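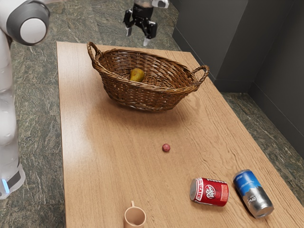
Learning from simulated tables: news from the manipulation group

Since October our small group has been working on a question that looks simple when you write it on paper. If a robot arm learns to pick up things only in simulation, how much of the variety in the simulated world does it need before it can be trusted with a task it has not met? Annatjie Mabaso started this work as part of her doctoral project, and Cristian Nina joined her for the software side. They have now the first results, and we want to share them with the other groups in the building before the paper is ready.

The usual method is to produce as many demonstrations as the computer can manage in a night. A planner finds a path for the arm, the path is saved, the objects are moved a little, and everything begins again. We did this also, and for a long time we were quite proud of the size of our collection. When Annatjie looked at it carefully, she found that many of the paths were almost the same path. The gripper came from the same side, closed at the same height and went away in the same direction. A policy trained on such data is good at one movement and weak when the object is turned by a quarter.

Her proposal is called Clullitz. It is a filter that works after the planner. It compares each new demonstration with those already kept, and it looks at three things: the direction of approach, the position of the fingers at the moment of closing, and the way the object leaves its starting place. If the new one is too close to an old one, it is thrown away. From the full collection the filter kept 3,209 demonstrations, and we trained one policy on these. A second policy was trained on the same number, chosen by chance. Everything else was equal between the two.

The task for the comparison was fruit and a basket, with other things on the table which the arm must leave alone. The instruction is given as a short sentence, and the policy receives the camera views and the joint positions.
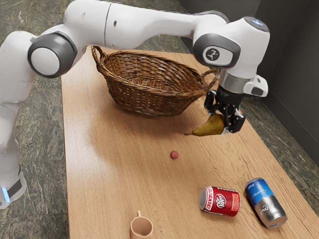

The simulated arm holding the pear beside the basket, with two cans and a mug on the same table.

We ran 1,000 test episodes for each policy, with new positions for all objects. An episode counts as good only if the fruit ends in the correct place and no other object was pushed. The policy with filtered data had over 600 good episodes. The policy with random data stayed clearly below this, and the difference was largest when the fruit lay on its side. We expected some gain there, but the size of it surprised us, so Nidia Huaranga repeated the whole training with 6 different random seeds. The order of the two policies was the same each time.

There are still weak points. The policy pushes small round objects more often than large ones, and we do not yet know if the reason is in the vision part or in the control part. Shiny surfaces are another difficulty. Kirsty Bright has changed the floor and wall materials in the renderer and she sees that the results move by a few points, which should not happen if the policy looks only at the table. She will prepare a set of scenes in which only the materials are different, so that we can measure this effect alone.

The other open question is of course the real robot. All numbers in this text come from simulation. Consuelo Ayala is now preparing the cell in the Handmont laboratory, where the camera positions must be measured again before we can start. We plan to begin with fruit and a basket and to add the cans later, as their weight and friction are not well described in our present model.

The filter code will be placed on the internal server when Cristian has finished the documentation. It needs only the saved paths and the object positions, so groups using another planner can also try it. If you have a collection of demonstrations which you think contains many repeats, Annatjie would be glad to run the filter on it and compare. Please write to her directly, and tell her the file format and the type of gripper.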